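Bendenwood Holiday Cottages
14 January 2020

1/ Bookings for the Bendenwood cottages are now open for the spring and summer season. This thread sets out the changes guests should know before reserving. Please read to the end if you stayed with us last year, as several arrangements are different.

2/ The season begins on the first Saturday in April. Changeover day remains Saturday for the larger cottages. The two studios by the mill lane may be booked from any day, with a minimum stay of three nights.

3/ Follby, the four bedroom cottage nearest the river, returns to the list after a winter of work on the roof and upstairs bathroom. It sleeps eight. The bathroom now has a walk-in shower in place of the tub. Guests who need a tub should ask for Nadoncombe.

4/ Nadoncombe sleeps five and keeps its enclosed garden. Dogs are welcome there and in one of the studios, up to two per party, at $40 per stay. We regret that dogs cannot be accepted at Follby this year.

5/ A deposit of $300 holds any cottage for any week. The balance is due eight weeks before arrival. For bookings made inside eight weeks, the full amount is payable at the time of reservation.

6/ Cancellations: the deposit is refundable for 10 days after booking. After that we will refund it only if the week is let again. We strongly advise guests to arrange their own travel insurance, including those coming from within the state.

7/ Check-in is from 4 p.m. and check-out is by 10 a.m. Early arrival can sometimes be arranged at the studios. It cannot be arranged at Follby on a Saturday – please do not ask the cleaning staff, who are not able to change the schedule.

8/ Keys are no longer collected from the farm shop. Each cottage has a key safe beside the door, and the code is sent by email two days before arrival. If it has not reached you by the evening before, call the office number on your confirmation.

9/ Bed linens and bath towels are included. Beach towels and crib bedding are not. Cribs and high chairs are free of charge but limited in number, and should be requested on the booking form.

10/ Firewood: one basket is provided per stay between October and the end of April. Further baskets may be bought from the farm shop, which takes cards. Please do not gather wood from the riverbank, as it is part of our neighbor's land.

11/ Follby and Nadoncombe each have a full kitchen with a dishwasher. The studios have a two-burner stove, a microwave and a small refrigerator, and are best suited to guests who plan to eat out on most evenings.

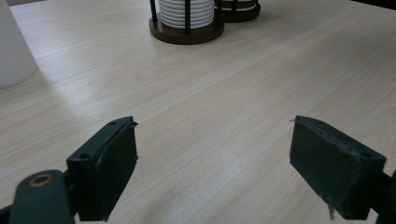

Light wood tabletop, with the grain showing.

12/ Please use the mats and coasters supplied on all wooden surfaces. Ordinary wear is expected and no charge is made for it. Burns and deep scratches should be reported before departure.

13/ The footpath to the village is open again along its full length. It is unlit, and guests walking back after dinner should carry a flashlight. Parking is limited to two cars at each cottage and one at each studio.

14/ Questions about access, group stays or special dates should be addressed to Vimala Joseph, Guest Services, through the contact form on our website. The office is open Monday through Friday. Messages sent over the weekend are answered on the next working day.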